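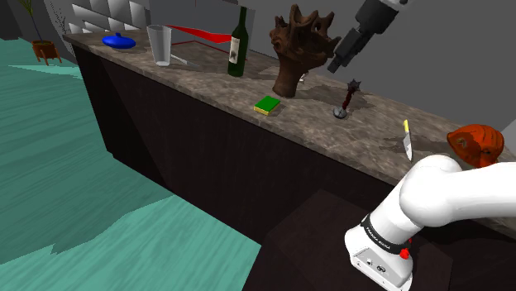

Run 51. Jolán had the kettle on and one eye on the screen.

"Sponge," she said. "Just the sponge. Pick it up, wipe, put it down."

Ruven thought about it. Ruven always thought about it.

"It did it in August," said Zulkifli.

"Once. Out of 800."

"Still did it."

Down it went. Stopped. Over a bit. Stopped again. She drank half her tea. At home the sink was full, two days of plates, and her mum asking on the phone when the clever thing would come and do them. Soon, she'd said. Soon-ish. Kurkis wanted a date by teh morning and she hadn't got one.

Fingers closed. On the sponge, on the actual sponge.

"Don't say anything," said Zulkifli.

She didn't. Held her breath, mug tipping, tea all down her sleeve.

"Cloth," she said. "Quick, pass me a cloth."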